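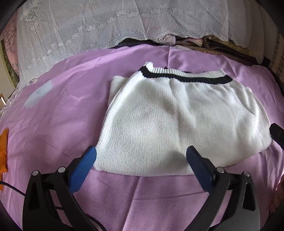
Figura 1. Malha branca dobrada, com faixa preta na gola, e os dois dedos da pinça junto à barra inferior.

Automação e Trabalho – Apontamentos da aula 5
Tema: a dobragem de roupa numa lavandaria de serviço

1. O caso

O caso desta aula é a lavandaria Tillow, em Paewai, que trata roupa de cama de pequenos hotéis e roupa pessoal de residentes de lares. A empresa tem 11 pessoas na sala de acabamento. Os lençóis e as toalhas passam há muito por uma calandra e por uma dobradora mecânica. A roupa pessoal continuou a ser dobrada à mão: camisolas, coletes, pijamas, peças de tamanhos e espessuras muito diferentes.

A Tillow assinou um contrato com a Atov para ensaiar a dobragem automática desta segunda categoria. O acordo prevê que as trabalhadoras executem as tarefas com uma pinça de mão instrumentada e que os registos sirvam para treinar o sistema. O texto de apoio é o relatório de Rangi Tapsell, que acompanhou a sala durante o mês de abril.

2. A tarefa antes e durante o ensaio

Dobrar uma camisola à mão demora pouco e quem o faz raramente consegue explicar como. O relatório distingue quatro operações: estender a peça, recolher os lados, dobrar em altura, acertar as bordas. A última é a que mais varia de pessoa para pessoa. Na malha grossa, a barra e a gola têm mais volume do que o resto e a pilha inclina-se se as peças forem todas colocadas no mesmo sentido.

Com a pinça, a mesma operação é feita com dois dedos. Reparem na figura 1: as almofadas azuis das pontas estão logo abaixo da barra da malha, afastadas uma da outra. Uma pessoa usaria as palmas para alisar e os dedos para prender. A pinça só oferece o segundo gesto, e as trabalhadoras tiveram de encontrar outra ordem para chegar ao mesmo resultado.

No período observado foram registadas 974 dobragens. A meta inicial era de 200 por semana e por posto, valor que a chefia retirou depois da primeira quinzena. Tapsell nota que a meta tinha sido calculada a partir do ritmo manual.

3. O que muda para as pessoas

a) Conteúdo do trabalho. Parte do turno deixa de ser produção e passa a ser demonstração. A peça dobrada interessa menos do que a forma como foi dobrada. Várias trabalhadoras disseram que lhes custava deixar uma dobra torta e seguir para a peça seguinte, como pedia o protocolo.

b) Qualificação. Lorna Niven, a encarregada da sala, passou a decidir que peças entram no ensaio e em que ordem. É uma função nova, que não consta da grelha salarial. No contrato dela continua escrito «acabamento».

c) Esforço físico. O peso da ferramenta recai sobre o punho. A empresa introduziu uma rotação de cerca de 40 minutos por posto – sem avaliação ergonómica prévia. Compare-se com o texto da aula 3 sobre a leitura de códigos em armazém.

d) Registo e vigilância. As câmaras captam a peça e a superfície de trabalho, mas os ficheiros têm hora e posto. Com a escala de turnos ao lado, sabe-se quem trabalhou e a que ritmo. O acordo com a Atov proíbe este cruzamento. Não diz quem verifica.

e) Emprego. A direção declarou que não haverá despedimentos ligados ao ensaio. A declaração não cobre os contratos a termo, que são cinco.

4. Comparação com Tandthorpe

A lavandaria de Tandthorpe, do mesmo grupo, seguiu outro caminho: comprou uma segunda dobradora para roupa plana e deixou a roupa pessoal como estava. Ali o efeito mais visível foi a transferência de pessoas da roupa plana para a pessoal, onde o trabalho é mais lento e mais sujeito a reclamações. Convém não tratar os dois casos como graus diferentes da mesma automação. No primeiro, o saber da trabalhadora é matéria-prima do sistema; no segundo, a máquina chega pronta.

5. Para discutir na próxima sessão

– A demonstração deve ser paga como produção, como formação ou como outra coisa?
– Que informação deveria ter sido dada à sala antes do primeiro registo?
– Como classificariam a função de Lorna Niven?

Leitura obrigatória: relatório de Tapsell, capítulos 2 e 4. O anexo com o protocolo de registo é facultativo, mas ajuda no ponto 3 d).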